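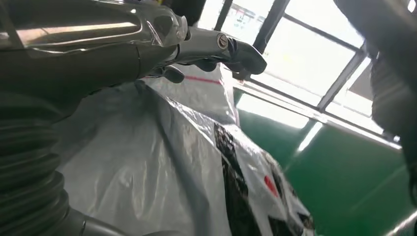
Panness

Panness is a collection of place-name pronunciations that I've been putting together in my spare evenings, mostly because I got fed up with hearing the bus announcements get them wrong. This file tells you what's in it, how I gathered it and where it's still a bit of a mess.

What's in it

400 entries in one plain text file, places.tsv. Each line has the spelling, the spelling people used before it was tidied up (if there was one), a rough respelling like "NAM-lee", and a code for whoever told me. There's also a folder of notes, which is really just my notebook typed up, so expect arguments with myself in there.

Namley is the village I know best and it has far more entries than it deserves, sorry! Fields, lanes, two pubs that shut years ago, the lot. Grelach is patchier. I only managed one visit and half the people I wanted to talk to were away in August.

Who helped

Tipene Kerslake read through every line and argued with me over the stress marks (he was mostly right). Evdokia Konstantinidis typed up the old parish spellings, and her sheet is kept as she sent it in notes/parish. Ngaio Fairweather gave me the farm names on the Grelach side, and I'd never have got those on my own.

How to read the columns

Tabs between columns, never commas, as some of the older names have commas in them. Capitals in the respelling mean the loud bit. A question mark at the end means I've only heard it from one person. A blank means I haven't heard it at all and copied the spelling off a map, so please don't treat it as gospel.

If two people disagree you'll get two lines with the same spelling. I don't pick a winner! Older speakers tend to swallow the middle of a word and younger ones tend to say it as written, and both are in there on purpose.

Things I know are wrong

24 lines have the old and new spellings swapped round. They're listed in notes/swapped and I'll get to them.
The accents in names like Nghiêm (there's a lane called that, after a doctor) come out as rubbish if you open the file as anything other than UTF-8.
7 entries are for the same stream. It changes its name every time it goes under a bridge and I love it for that.

Using it

Help yourself, for school projects, maps, quizzes, whatever you like. A mention is nice but I won't chase you. The one thing I'd ask is that you leave the speaker codes alone and don't try to work out who's who.

Corrections go to me or Clem Halliday, who looks after the file when I'm away. Tell us where you grew up as well as how you say it. I'd love to reach 500 entries before I start on the recordings.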